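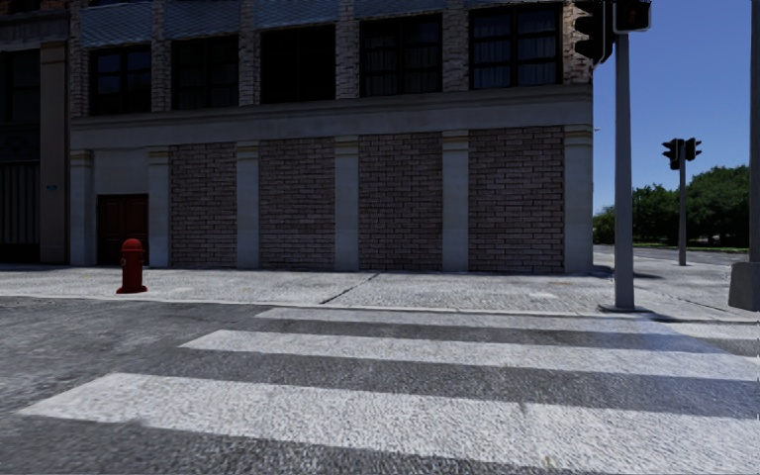 Attachment 1: crosswalk and sidewalk in front of the building, simulated view

Ticket: Invoice export stops before the last rows
Product: Kedlow, desktop client
Opened by: Vilém Šindelář
Priority: normal
Status: solved

Vilém Šindelář, 9:20
Hello. Since the February update I cannot export the full list of invoices to CSV. The list on the screen shows 1,245 invoices, but the file has only 400 rows. There is no error message. The progress bar goes to the end and the window closes as usual. I tried two times with the same result. I also changed the folder from the network drive to my own disk, and it made no difference.

Edgars Vītola, support, 10:05
Thank you for the clear report. Could you please tell me which filter is active, and if any customer name contains a semicolon or a quotation mark? Please also send the log from Help – Save log.

Vilém Šindelář, 10:40
No filter is active. I looked at row 401 in the list, as it would be the first one missing. The customer is Brabec, and in the address field somebody has typed a quotation mark at the start and not at the end. The log is attached.

Edgars Vītola, support, 11:30
This is the cause. The log shows that the export stops at an open quotation mark and writes the file without the rest. Please correct the address, then export again. If you have more records like this, search the address column for the " sign.

Vilém Šindelář, 13:15
I found 20 addresses with the same problem, all from the old Grevumden import. I corrected them by hand and now the file has all 1,245 rows. The totals agree with our ledger. Will the program show a warning in future?

Edgars Vītola, support, 13:50
I have passed it to the developers as a separate request. I will close this ticket, but you can reply here if it comes back.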